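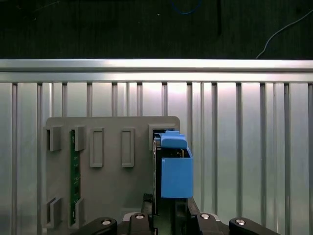

How do you keep a small board from tipping over while a gripper pushes it into place? Give it two clips, one near the top and one near the bottom, so it is held at both ends before the gripper lets go.

Home | Projects | Tools | Parts | Contact

Posted in September by the Dallar bench

Building an upright board holder for a robot arm

We share a workshop with a few other groups, and our arm spends most of its time handling small circuit boards. The first holders we used were foam blocks with slots cut in them. They worked by hand and failed with the arm, which pushes straight and doesn't feel its way in. The holder below is the fourth version. The drawings are in our Merusitz folder if you use the same shelf as us.

What the holder is

It is a flat gray plastic plate with raised clips and slots on its face. It mounts upright against a ribbed aluminum panel. Narrow boards stand vertically in the clips. Cards that plug in go up into a socket near the top of the plate.

Print the plate

Print it flat on its back with the clips facing up. We use 20 percent infill and a brim. Round the upper corners in the drawing, or sand them afterward. Square corners caught on our sleeves.

Let the bed cool completely before you pull the plate off. A plate that bends even a little will rock against the aluminum, and every position you teach will be off.

Clean the clips

Run a scrap board through each clip by hand, 14 times in and out. If it still drags, take a little off the inside face with a flat needle file. Stop as soon as the board slides with light finger pressure. A clip that is too loose can't be fixed, and you will be printing again.

Mount it

Wipe the aluminum. Set the plate against the grooves and check it with a small level before tightening anything. Our Erkus panel took the screws without drilling. On the older Castaño panel we had to add two holes.

Route the cables over the back of the top rail and tie them down there. Jog the arm through its full travel once at low speed and watch for anything that pulls.

Teach the positions

Start with the gripper open and the fingers on either side of the part. Close slowly. Save that point, then save a second one 78 mm straight out from the plate as the approach. All moves in and out should pass through the approach point.

For the socket, line the card up below the opening and move up in small steps. Set the force limit low for the first runs. If the arm stops early, check the side to side position before you raise the limit.

Test it

We ran 300 cycles with a dead board before trying a good one. Wear showed up first on the lower clips, so look there when inserts start to feel loose. Keep a spare plate printed and already filed.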